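**Einführung Auspackzelle mit Handgreifern: Wer ist danach wofür zuständig?**

Pauline Rudd

Wir sind ein Möbel- und Sanitärlager mit 23 Beschäftigten, Standort Jerkevdale. Ab September soll Wirnura uns eine automatische Auspackzelle liefern. Bis dahin nehmen wir Bewegungsdaten beim Auspacken auf, mit handgeführten Greifern, also ohne Roboterarm. Pro Schicht sind 2 Leute dafür eingeteilt, die dann in der Kommissionierung fehlen. Die Stückvorgabe dort wurde nicht angepasst.

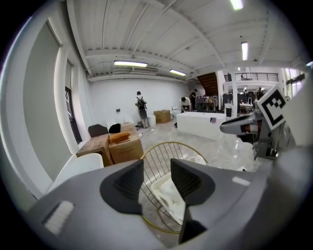
*Halle mit Galerie, Blick über die Greiferbacken auf Wanne und Verpackungsmaterial.*

Konkret:

- Zählt die Aufnahmezeit als normale Arbeitsleistung oder als Einarbeitung?
- Muss die Vorgabe für die übrigen gesenkt werden?
- Was bleibt nach der Umstellung von der Stelle »Auspacken/Sichtprüfung« übrig?

---

**Henryk Szczepańska**

Arbeitszeit ist es in jedem Fall. Ob die Vorgabe sinken muss, hängt davon ab, wie sie vereinbart ist. Bei uns stand sie in einer Betriebsvereinbarung und bezog sich auf die Kopfzahl der Schicht, damit war die Sache erledigt. Steht sie nur in einer Anweisung der Schichtleitung, schriftlich Anpassung verlangen und den Betriebsrat beteiligen. Bei technischen Einrichtungen, die Verhalten oder Leistung erfassen können, hat er nach § 87 Abs. 1 Nr. 6 BetrVG mitzubestimmen. Kamera am Greifer fällt nach meinem Verständnis darunter, vor allem wenn Kollegen im Bild sind.

---

**Essam Benmoussa**

Wird alles halb so wild. Bei Zorkau haben sie auch umgestellt, da arbeiten noch alle.

---

**Geum-ok Byun**

Zur dritten Frage, Erfahrung aus einem Lager mit einer Zelle von Takács: Das Auspacken fiel nur bei Standardkartons weg. Folie, Sperriges und Drahtgestelle blieben Handarbeit. Die Sichtprüfung wurde aufwendiger, weil Kratzer jetzt dem Transport oder der Zelle zugeordnet werden müssen. Im ersten Monat hatten wir 54 Störungen mit manuellem Eingriff. Die Stelle hieß danach »Anlagenbetreuung«, die Eingruppierung blieb zunächst gleich.

Vor der Inbetriebnahme regeln: Quittieren von Störungen, Einweisung, Entgeltgruppe, Löschfrist der Aufnahmen.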